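Donnelly, three weeks on

September 2018

I said back in May that I'd go down to the next march if there was one, and there was, so I went. For anyone who hasn't been following, the Donnelly protests started over the closing of the night bus to Jellergate and have grown into something a lot bigger and a lot harder to explain to my relatives. Rents, the bus, the police station that moved across the river, all of it.

I got off at Endeck Square a bit after four and it was already packed. The organizers were claiming 3,839 signatures on the petition, up from 3,634 the week before, and a guy with a megaphone kept reading both numbers out like lottery results. The police told the local radio there were 300 people in the square. The organizers said 1,000. I'm terrible at judging crowds, but I couldn't get anywhere near the fountain, and I've never had that problem on a market day!

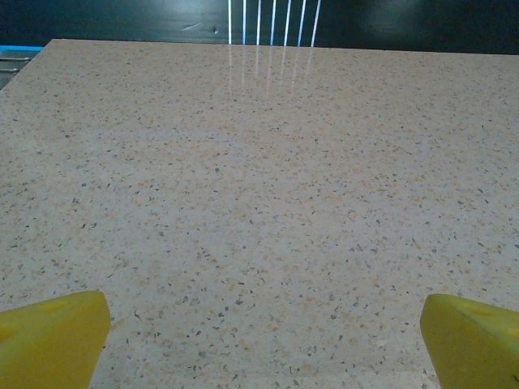
Jasau, in the comments on my last post, thinks I'm being too kind to the organizers, and that blocking the bridge at rush hour hurt the very people who used to ride that bus. Fair point, and I did hear the same grumbling in the line for coffee. One woman told me she agreed with every word on the banners and still wanted to get home to her kids.

The speeches were long. Too long, if I'm being picky, and the sound kept dropping out whenever the wind picked up. But the mood was good — families, students, a lot of older folks on folding chairs along the north side — and the police mostly stood by the library steps and chatted. I saw one argument near the bridge, which was over in a minute or two. 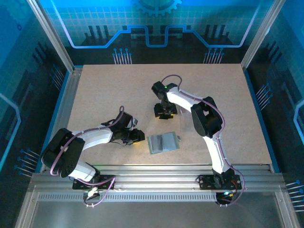 Around sunset the front of the march set off up Jellergate Road, and I tagged along as far as the old depot before my feet gave up. People were leaning out of their windows and banging pans. A few yelled at us to go home, too.

The council meets again next week and the bus is supposed to be on the agenda (it was last time as well, and they ran out of time). I'm going to try to get a seat in the public gallery and will post my notes the same night if I can stay awake.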